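# Storing glossy moulded shoe trays on lipped steel shelving, and moving them in bins

**Jozef Baert**

I look after the stock for a small footwear repair and fitting workshop in Bidirville. We have taken delivery of 281 moulded plastic shoe trays from Zamico, black, shallow, each with a recess for one shoe or insole. The recess has a gloss finish and the outside is matt. They are used at the fitting counter, so the gloss side is what the customer sees, and fine scratches show up badly under the counter lights.

The trays arrived in cartons with tissue between them. The tissue is mostly gone now, and the trays have started to mark one another. I would like to settle on a proper arrangement before the next lot is opened.

What I have to work with:

- Draslow steel shelving, powder coated, bay length 1,850 mm, each shelf made of two panels side by side and rated up to 100 kg. The front edge of every shelf has a raised lip.
- 14 Smits plastic bins, open top, straight sides, no lids.
- A good quantity of flattened cardboard from deliveries.

The weight is of no concern. The trays are light and I could not overload a shelf with them if I tried. My difficulties are these.

First, is it better to keep them lying flat on the shelf in a single layer, or nested in stacks? Single layer uses a great deal of shelf. Nested saves space, but the underside of one tray sits in the gloss recess of the next.

Second, the lip. It stops things sliding off, but it also means a tray cannot be slid out towards you. It has to be lifted, and people catch the rim on the lip when they are in a hurry.

Third, the bins. We carry trays from the shelving to the counter in them, and at present the trays are simply laid in on top of each other. I assume this is where most of the scratching happens, though I have not proved it.

I would prefer not to buy foam inserts. I have asked for a price and it was more than the trays are worth.

---

**Sivaprasad Kurian**

Microfibre cloth between each tray. Cut up the cheap packs sold for cars. Problem solved, stack them as high as you like.

> **Jozef Baert:** Thank you, but with this quantity it is a lot of cloth, and I know from the tissue that the separators do not come back with the trays.

> **Sivaprasad Kurian:** Then put a notice up. Or buy matt trays next time.

---

**Ivone Medeiros**

I managed a shoe department stockroom for a good many years, and we had display trays of much the same sort. I will take your points in order.

**Flat or nested.** Flat, single layer, for anything in regular use. Nested stacks are acceptable for reserve stock that is not going to be touched for months, provided there is a sheet of something soft in every recess. The damage in a stack comes from movement, when somebody pulls a tray from the middle or pushes the whole stack along. A stack that stands still does no harm. Put the reserve on the highest shelf and the working stock at waist height.

If you do nest, check which way round they go. Most trays of this shape have a tab or a notch at one end, and if one tray is turned end for end the rims do not meet properly. The stack then rocks and the underside of the upper tray grinds about in the recess of the lower one. All tabs the same way. A strip of tape on the shelf edge marked TAB THIS END is enough.

**The lip.** Leave it. I have seen people cover shelf lips with split pipe lagging and it looks like a good idea until the lagging goes hard and sheds crumbs into everything. If the rims are catching, your shelves are probably too close together. There has to be enough clearance above the tray for a hand to get under one end and tip it up before it travels forward. Move the shelf above up by one or two holes. You may lose a tier from the bay, but the tray then comes out cleanly.

**Dust.** You did not ask, but this matters more than you may think. Dry dust in a gloss recess, wiped with a dry cloth, will scratch it every bit as well as another tray will. Damp cloth, a drop of washing-up liquid, rinse, leave to drain on edge. Do not use kitchen roll. Do not use glass cleaner until you know what plastic they are made of, as some plastics craze with it.

**The bins.** Stand the trays on their long edge, as you would records or oven trays, with a piece of card between each. Do not lay them down.

> **Jolán Kun:** Agree with all of this except storing flat with the recess up. We keep ours recess down. Dust stays off the gloss and only the rim touches the shelf.

> **Ivone Medeiros:** That works if the rim stands proud of everything else all the way round. On ours it did not, and the tab end took the wear. It is also more awkward to lift one from recess down, because there is nothing to get a fingertip under. Worth trying with a single tray first.

> **Jozef Baert:** I have looked, and the rim on ours is level all round. I will try one shelf each way. Moving the shelves up is a very good suggestion. We had them at the spacing the fitters left.

---

**Tihomir Kos**

Ivone Medeiros has covered the shelf. I will add something on the join between the panels and something on the bins, where I would do it slightly differently.

**The join.** On two-panel shelves the edges at the middle seldom sit at exactly the same height. The step may be less than a millimetre, but a tray dragged across it will pick up a line on the underside, and if you store them recess down as Jolán Kun does, the line will be on the rim where it can be seen. There are two remedies. One is to loosen the clips or bolts on the cross member, press both panels down hard and retighten. The other is to decide that nothing stands on the join. I do both. With long narrow trays it costs very little space, and it gives you a natural division: left panel for left trays, right panel for right trays, if yours are handed.

Run a finger along the join as well. Powder coating can be thin at a folded edge, and a bare edge will mark plastic quickly. A coat of touch-up paint, left to harden for a week, deals with it.

**Row direction.** Put the trays one behind another along the shelf with a gap between each. A finger's width is not enough. Leave room for a hand on both sides. If the trays touch, lifting one knocks the next, and the rim of the second is then chipped at the same spot every time. Fill from the far upright towards the open end and empty in the opposite order, so that no one has to reach over a tray to get at another.

**Bins.** Standing on edge is right for a full bin. A half-full bin is the difficulty, since trays on edge with nothing to lean on fall over on the first corner. You need something to take up the empty length, and it should be light and square. A closed cardboard box does it. Keep two or three sizes of box with the bins and use whichever fills the gap.

For the floor of the bin, use several layers of flat card and replace the top one when it goes furry or gets grit pressed into it. Grit is your real enemy here. Tip the bin out and brush it whenever the card is changed. Corrugated card is perfectly soft against the matt outside of the tray. Against the gloss I would put something smoother, such as plain newsprint offcuts with no ink on them.

Lower each tray in by its rim. A thumb in the recess leaves a print, the print gets wiped, and the wiping is what wears the gloss. Put the bin directly at the foot of the bay when loading, open side up and as close as it will go, so that the tray has only a short way to travel between shelf and bin. If the floor is uneven, put the bin on a flat trolley instead and lock the wheels.

As to proving where the scratching happens, mark a few unscratched trays on the underside with a dot of paint pen. Leave half of them on the shelf and let the others go back and forth in the bins for a fortnight. Then look at them under the counter lights. My expectation is that the bins are responsible for nearly all of it.

> **Jozef Baert:** Ours are indeed handed, so the division by panel suits us. Do you leave the tray upright the whole way from shelf to bin, or turn it at the end?

> **Tihomir Kos:** I turn it over the shelf, once it is clear of the lip, and keep it upright from there.

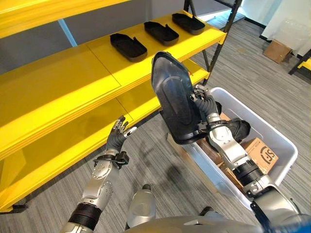
Spacing is easier to judge from a bay in use than from a measurement, so compare your own shelf with the row on the middle tier, where each black tray has its own place along the yellow panel and the row runs back towards the uprights. The tray held up over the white bin is at the angle I mean, with the lower edge tilted down to the opening. Brown card is layered in the bottom of the bin and there is a cardboard box in there too, though your fillers can be any size that fits. Start with one bay, leave the others as they are until the paint-dot trays have had their fortnight, and order more newsprint than you think you need.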